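Club Diary: The Week Before the First Match
April, evening entry

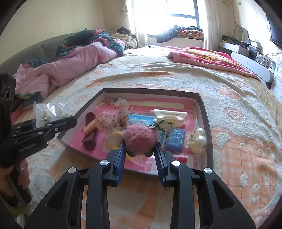
The ground was inspected at 7 a.m. and again after lunch. The outfield has drained well on the pavilion side but remains soft toward the railway end, and the roller was kept off that part of the square. The ground staff expect the match pitch to be ready on time. A second strip has been marked beside it in case the first does not harden as it should.

Membership was reviewed in the office during the morning. The club begins the season with 587 paid members, which is fewer than the previous spring but more than were expected in the winter, when renewals were slow. Junior places are full. The waiting list for the under-thirteen side will be kept open until the end of the month, and families have been told in writing that a place cannot be promised.

The agreement with Nullitz for match balls was signed and returned. It covers two seasons and includes the practice balls, which were bought separately in the past and were often delivered late. The first cartons were opened and checked. Three balls had raised seams and were set aside for the nets.

Discussion of the batting order took up much of the afternoon. The selectors have been asked to settle on an opening pair and to leave it in place for at least four matches. Last season the club used six different pairs, and the record suffered for it. The all-rounder who missed most of that campaign with a back strain bowled 10 overs in the middle today without discomfort. He will bat at five. The medical advice is that he should bowl in short spells until the end of May, and the captain has accepted this.

The left-arm spinner has returned from his winter engagement abroad. He was asked to rest today but bowled for an hour in the far net all the same. His length was good. The younger wicketkeeper stood up to him for most of that time and missed very little down the leg side.

Kauppinen, the visitors for the first match, have confirmed that they will bring a full squad and will need both dressing rooms in the old block. The smaller of the two still has no hot water. The plumber has been called twice, and the diary will record it when he comes. Tea will be served in the long room as before.

Ticket sales for the opening fixture stood at 3786 when the office closed. The Doneo Stand is nearly full, and the grass bank has been opened for sale earlier than planned. Last year's first match drew roughly 2000 spectators in poor weather, so the present figure is encouraging. Additional gate staff have been requested. The parking field behind the nets may be used if there is no rain in the two days before play.

The scoreboard was tested at 4 p.m. The lower row failed to change on the first attempt and worked on the second. Pludus, who supplied the control unit, will send a replacement part. Until then the old number plates are to be kept in the scorers' box, cleaned and in order.

Evening practice ended a little before dark. Fielding was the weaker part of the session - several high catches went down against the low sun - and another half hour has been added for tomorrow. The fast bowlers are excused from it. The sight screen at the railway end sticks on its rail and needs grease.

The nets were locked at 8 p.m. and the covers put on, with light rain expected before morning.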